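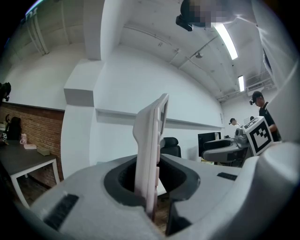 Figure 9. Gripper finger and housing.

Rotating the signing key for a Dremulon service

The wizard claims to do all of this in one click. Treat that claim with suspicion and follow the steps by hand at least once.

1. Open the Dremulon console and select the service whose key you want to replace.

2. Under Secrets, choose New version. Leave the old version enabled. The wizard likes to disable it right away, and every token signed with it then fails.

3. Set the overlap period to 10 hours. The default is zero, which may suit somebody, but not a service with users.

4. Restart one worker and read its log. Look for the new key ID. A green check mark in the console only means the request was accepted.

5. Restart the remaining workers.

6. When the overlap ends, disable the old version. Do not delete it yet.

Note: Error 704 is documented as "key not found." We have also seen it when the worker's clock is wrong, so check the time before creating yet another key.

Caution: Deleted versions are supposed to be recoverable from the Odwood backup. Test a restore on a spare service before you rely on this.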